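Urnarier 厨房台面规划包
Lestitz 设备目录 / 轻型机械臂 / 规划与选型
编写：Uriel Cervantes
更新于 2024年12月13日

买臂之前先在仿真厨房里把活儿干一遍

先说清楚卖的是什么。Urnarier 是一套软件场景加一份选型工作簿，用来在下单之前，把你打算买的机械臂放进一间仿真厨房，让它去够烤箱、开柜门、绕过隔板，然后看看臂长够不够、底座该放哪儿、夹爪要不要换。规划包里没有实物机械臂，臂要另外买，从我们这里买或者从别处买都行，模型文件能导进来就能用。

我负责这一页已经好几个版本了，每次更新都写得很高兴，因为厨房真是一个太好的测试场地！工业工位通常是围着机器人设计的，厨房是围着人设计的：台面深度、吊柜高度、把手形状、插座位置，全都按人的胳膊和人的腰来定。把一条臂放进去，它的优点缺点马上就露出来，选型表上那些看着差不多的型号，放到同一个烤箱前面一比，差别大得很。

适用对象

正在给实验室、教学厨房、康复辅助项目或者小型餐饮间做设备预算的人。手里有两三个候选型号，还没定。或者型号定了，安装位置没定。又或者采购单已经写了一半，写到“底座及安装附件”那一行停住了（这种情况来找我们的最多）。

如果你要的是码垛、焊接、上下料，请看目录里的其他条目，这个包帮不上什么忙。

伸展范围怎么看

厂家给的工作半径是一个球，厨房里能用的只是球上很小的几块。吊柜挡掉上面，台面挡掉下面，电器自己也占地方。臂要绕过烤箱去够后面的东西，前臂就得抬起来或者侧过去，这时候肘部在哪儿、会不会碰到柜门，单看半径是看不出来的。

规划包的第一步就是摆姿态。下面用的是演示场景，花岗岩纹台面，深灰色的小烤箱，上面是木吊柜。臂从左下方进来，腕部法兰举在烤箱上方，夹爪朝上指着吊柜，而法兰下面那一段前臂已经快贴到烤箱顶了。做预算的时候碰见这样的姿态，就值得停下来想一想：换长一点的臂，还是把底座往旁边挪？挪底座几乎总是便宜得多。 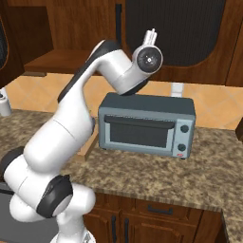
臂展越长越好吗？

够用就行。长臂在台面上要折得更厉害，肘部占的空间大，底座受的力也大，支架和地面固定的费用会跟着涨。先把最远的三个目标点标出来，选能以舒服的姿态到达这些点的型号，再留一点余量。

工作簿的“姿态”页会让你给每个目标点填三项：能不能到、到的时候夹爪朝哪边、前臂离最近的物体有多近。第三项很多人嫌麻烦不填，请一定填。我们自己给一个教学厨房做方案的时候，第一轮漏填了这一列，第二轮补上，结果首选型号换掉了，省下来的钱够买一只备用夹爪。

关于安装位置

厨房里常见的装法有固定在台面上、固定在独立立柱上、装在可移动底座上。每种装法对应的采购项目不一样，下面分开写。

台面固定最省地方，也最容易低估。石材台面能不能打孔要问台面的供应商，不要问卖臂的。不能打孔就得用夹持板，夹持板要吃掉一截台面深度，还会影响抽屉开合。请把抽屉拉出来再量。报价单上这一项往往只写“安装附件”四个字，记得让对方把板材、螺栓和现场工时拆开列。

独立立柱要看地面。瓷砖地面下面有没有地暖管，物业允不允许打膨胀螺栓，这些问题拖到设备到货再问就很难看了。立柱的好处是高度可以选，做姿态规划的时候多试几个高度，差别常常比换型号还明显。

可移动底座我个人最喜欢，Karpenko 移动底座就是照这个用途配的。推到位，踩下锁止，接电，开工；不用的时候推走，厨房还给做饭的人。代价是每次到位都有一点偏差，程序里要加一步对位。对位标记贴在地上还是贴在柜体上，贴在哪里看得见又不会被擦掉，也请写进方案。底座本身的重量要查楼板和电梯，听着像小题大做，可是有一回货到了楼下，电梯门比包装箱窄，拆箱费就这么冒出来了。

导入后可以把三种装法各存一个方案，在同一组目标点上跑一遍，工作簿会把结果并排放好。

包里有什么

仿真厨房场景，含吊柜、地柜、台面、常见电器，柜门和抽屉可开合。
场景变体共 50 套，改的是台面走向、电器位置、材质和光线，目标点随电器一起移动。
选型工作簿，表格文件，中文，可以直接改。
报价对比模板，一行一个采购项，空着的行不要删，空着就说明还没问。
Arnero 转接件的模型文件，配合多种夹爪做干涉检查。
安装前现场勘测单，两页，打印出来带去现场。
邮件支持，到期前会提醒续期。

没有的东西也列一下：没有运动控制器，没有实物夹爪，没有安全评估报告。安全评估必须由有资质的人到现场做，仿真结果可以给他们参考，不能代替。

价格和授权

单个站点的年度授权 4,000 欧元，税费另计。一个站点指一个收货地址，同一地址内装几台电脑不限。学校和公共实验室可以来信询问教育授权，请附上项目说明，几句话就够。

授权到期以后，已经导出的工作簿和截图照样归你用，场景文件会变成只读。也就是说项目做完不续期也没关系，资料还在手里，审计来查也拿得出来。

需要分期的请在询价时说明。跨年度预算尤其要注意，有些单位四月之前只能签不能付，我们可以把授权起算日往后放，免得钱还没批下来，使用期先走掉一截。

预算怎么拆

常见的做法是先问到一条臂的价格，然后在后面加一个“其他”。这个“其他”最后往往长得吓人，所以工作簿里把它拆成了 6 类，每一类单独一页：

臂和控制器。含示教器、线缆、保修延长。线缆长度要从控制柜的实际位置量起，沿着墙走，不要拉直线。

末端。夹爪、指尖、转接件、备用指尖。指尖是消耗品，请按消耗品列，每年一笔，别跟设备放在一起折旧。

底座和安装。上一节写过了。

感知。腕部相机、固定相机、支架、灯。灯经常被忘掉。厨房的吊柜会在台面后部投下一片阴影，插座和小物件正好都在那一片里，加一条柜底灯往往比换一台更贵的相机管用，花钱还少得多。

安全。急停、围栏或者区域扫描、标识、培训。请安全人员早一点进来，他们提的意见会改动布局，布局一改，前面几类跟着改。

人工和停机。安装那几天厨房不能用，如果平时对外供餐，替代方案也是钱。操作人员培训期间的工时，也写在这一页。

拆完以后你大概会发现臂在总价里的比重比想象中小，这时候再回去看型号之间的差价，心态会平和许多。我每次带新用户走到这一步都特别开心，因为讨论突然就从“哪个牌子好”变成了“我们到底要它做什么”。

夹爪和电器之间的那点空隙

厨房电器的操作部位都不大，而且喜欢长在边上。烤箱的把手是横着的，旋钮在一侧，柜门把手又是竖着的。同一只夹爪要应付横把手、竖把手、圆旋钮，腕部就得转来转去，腕部一转，臂的其他部分也跟着换位置，刚才还宽敞的地方一下子就挤了。

换一个底座位置再看同一台烤箱，情形就很不一样：臂整个在右边，夹爪停在烤箱右下部前方，离台面只有一点点，烤箱的右端被上面那段臂挡住了。左边木托盘那一片倒是空出来了，要从左侧接近门把手，就得另外规划路径。上方搁架上还有一只白色杯子，抬臂的时候也要算进去。

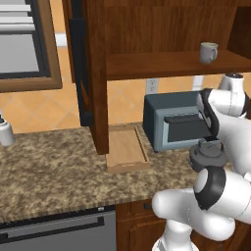 阅读时长：17 分钟

夹爪选型请先看行程，再看力。行程要大于你要抓的最粗的那个东西，再加上对位误差；误差多大，取决于前面选的装法，移动底座要多留一些。力够开门就好，太大的力配上玻璃门会让人睡不着觉。指尖的厚度也重要，把手和门板之间的空隙往往很窄，厚指尖伸不进去，行程再大也没用。

有个便宜的办法：把指尖的外形打印在厚纸板上剪下来，拿到现场往每一个把手后面塞一塞。塞得进去的打勾，塞不进去的拍照。勘测单背面留了位置专门记这个。塞不进去的把手有时候直接换掉就好，五金店一个把手的钱和定制指尖的钱，完全不在一个量级。

Arnero 转接件的作用，是让夹爪可以偏离腕部轴线安装，侧着去够旋钮的时候，腕部壳体能离柜门远一点。它会让末端变长，末端变长又会降低额定负载，所以加转接件之前请回到“负载”页，把数字重新填一遍。夹爪重量、转接件重量、相机重量、被抓物体重量，全加起来再跟厂家的额定值比。忘了算相机的人很多，我也忘过。

关于旋钮还有一句。能用定时插座或者带接口的电器解决的，就不必让臂去拧。规划时把“必须由臂完成”和“可以用别的办法完成”分成两列，第二列每多一行，末端预算就能少一点。

怎样把自己的厨房放进来

有三条路，按花的功夫从少到多排。

从场景变体里挑一套最像的，然后改尺寸。大多数用户走这条路就够了。台面高度、台面深度、吊柜下沿高度，这三个尺寸先改准，其他慢慢来。

用勘测单量完，把数字发给我们，由我们搭好发回。这项服务单独报价，报价之前会先看你的勘测单，缺的尺寸会圈出来请你补量。请量成品尺寸，图纸上的尺寸只能当参考，贴完砖以后墙面会往前走一层。

自己导入三维模型。格式要求写在随包的说明里。导入的模型请先检查柜门的转轴，门轴方向装反的模型很常见，跑出来的结果看着一切顺利，到现场门往另一边开。

电器最好单独建。烤箱、微波炉这类东西使用几年就会换，把它们和柜体做成一个整体，以后就得全部重来。每件电器旁边请标上电源线从哪里出来，插座在哪里。线从后面出来的烤箱没法完全靠墙，前面就会少一截台面，而那一截往往正是夹爪要落下去的地方。

腕部相机要不要买

要看任务。固定相机看全局很好，可是臂一伸过去，自己就把目标挡住了，越到最后关键的那一小段越看不见。腕部相机正好补上这一段，代价是末端变重、线缆要跟着腕部走，还多一个需要标定的东西。

相机视野里能剩下多少有用的内容，规划包可以提前看到。靠得很近的时候，画面会被大块的柜板和电器侧面占满，夹爪只剩下中间偏下的一小块。这样的画面对识别算法很不友好，供应商演示时用的通常是开阔的桌面，请拿自己场景里最拥挤的那几个姿态去问他们：这样还能不能认出来？

广角镜头可以多看到一些周边，边缘畸变也大。深度相机有最近工作距离，离柜板太近时读数会丢，这个参数在规格书里常常印得很小，请找出来填进“感知”页。两种都想试的话，先买一台，支架买能换的。 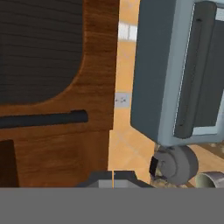
Crisóforo Becerra：我们组一开始把两台固定相机写进了采购单，觉得腕部那台可以等第二年再说。用工作簿过了一遍最近工作距离那一栏以后，改成了一台固定、一台腕部，总价没怎么动。想提醒后面的人，腕部相机的线缆一定要按臂的最大扭转来买，我们第一根买短了，只能重订，等货的时间比装机还长。另外希望勘测单能加一栏网线走向。

网线走向这一栏已经加进当前版本的勘测单，在电源那一栏下面，谢谢！线缆长度的提醒也写进了“感知”页的页首。

询价之前请准备

目标点清单。写动作，不要写“能在厨房工作”。写成“打开烤箱门”“把托盘从台面左侧移到右侧”“从搁架取杯子”这样就很好，每一条后面注明一天做几次。

候选型号，没有也可以空着。

现场照片，正面一张，左右各一张，柜门抽屉全部打开再拍一张。

台面材质，以及能不能打孔的书面答复。

配电情况。控制器和烤箱如果在同一个回路上，请电工看过再说。

谁来用，谁来维护，是不是同一个人。如果不是，两个人都请抄送在邮件里。

预算上限。愿意写就写，写了我们会在这个范围里配，不写也会照样回复。

资料不全也欢迎来信。很多事情是边问边清楚的，有一位用户第一封邮件只有一句话和一张手绘草图，草图画得非常好，我们就是照着那张图开始的。

交付和时间安排

软件部分在收到订单确认后发送下载链接和授权文件。勘测建模服务按排期进行，排期会写在报价单上。

实物设备如果也从 Lestitz 订，建议规划做完再下臂的订单，底座可以早一点下，底座的加工周期通常更长。夹爪和指尖放在最后，现场塞过纸板以后再定。这个顺序跟大家习惯的正好倒过来，习惯上总是先把臂买到手，摆在那里看着高兴，然后发现没有地方装。

如果你的单位要求一次招标全部打包，可以把末端和安装两项写成性能要求，只写要完成的动作和允许的间隙，不写死型号。报价对比模板里有一段现成的文字可以拿去改。

验收怎么写

请把规划时用的目标点原样抄进验收条款。规划时臂在仿真里到得了的点，现场也要到得了，姿态允许有差别，夹爪朝向和间隙要符合表里填的值。验收时烤箱、托盘、杯子都按平时使用的样子摆，不要为了验收把台面清空，清空以后什么臂都好使。

建议分两次验收。安装完成时做一次，只看到位和安全；操作人员培训结束后做一次，由他们自己来跑。尾款跟第二次走。

仿真和现场总会有出入，常见的出入来自台面不平、柜门下垂、指尖打滑。台面用水平尺量一遍，柜门铰链调一遍，指尖换新的再测，大部分问题到这里就清楚了。剩下的请把照片和工作簿一起发过来。

当前版本的改动

勘测单增加网线走向。
场景变体里的搁架高度可以单独调整。
修正了 L 形台面转角处的干涉检查，之前在转角内侧会偏乐观。
报价对比模板增加“运输和拆箱”一行。
Karpenko 移动底座的模型换成了新轮组，锁止后的高度有变化，用旧模型做过方案的请重跑一遍。
“负载”页加了相机重量，默认是空的，空着不让往下走。

下一版想做洗碗机下拉门的规划，门放下来会占掉臂前面的一大块地面，移动底座往哪里站是个很有意思的问题。计划四月放出测试场景，想提前试用的请在询价邮件里写一句。

相关条目

Karpenko 移动底座
Arnero 偏置转接件
轻型夹爪指尖（消耗品）
柜底照明套件
现场勘测与建模服务

询价请使用页首的表单，或者直接回复你上一封报价邮件，标题保留原来的编号就可以。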